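Skunura Hall Kit: portable sound and sign-in set for public meetings

Tested by Tülin Güler for the Julville equipment pages
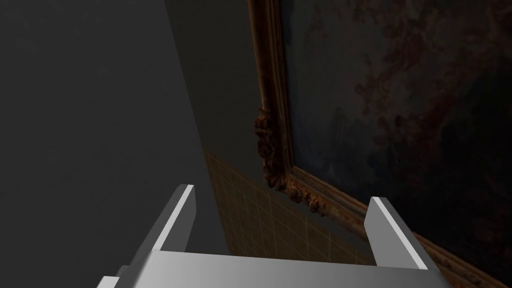
Skunura says this kit will "bring people back to local government." I doubt a speaker and two microphones can do that. A town that posts its hearing notice the night before will get the same thin crowd with or without one. So leave the slogan aside and look at what you get for $1792.

The set has one powered speaker on a stand, two wireless handheld microphones, a countdown clock that faces the person talking, and a tablet for the speakers' list. Everything packs into a wheeled case that weighs 50 pounds. Skunura calls that a one-person lift. Try it on the back steps of the Ahuja Street school before you agree.

Sound is the best part. At the November zoning hearing in Julville, with 113 people signed in, the back row could follow both the questions and the answers. The old system managed neither. The microphones have a real on/off switch, so a clerk can hand one over without a lesson first.

The clock I like less. It goes yellow, then red, and then it beeps, and the chair cannot turn off the beep without ending the count. Council members who run long will find that the clock only starts when somebody starts it. At our hearing it was started for residents and left alone for the council. You can't blame Skunura for that, but the brochure makes a lot of the word "fair."

The sign-in tablet needs a closer look before any town buys. By default it asks for a street address, phone number and email, and it saves all three. The manual says the list is "kept secure" and does not say where, or for how long. Ask in writing. Or use a clipboard — it costs a lot less and works when the Wi-Fi is down.

The Ladeo speaker set sells for $519 with one microphone and no clock or tablet. For a town that meets in one room, that is nearly all you need.

Warranty: two years on the speaker, one on everything else. Batteries are not covered.

Contact the equipment desk | © 2025 Julville Equipment Pages | Back to top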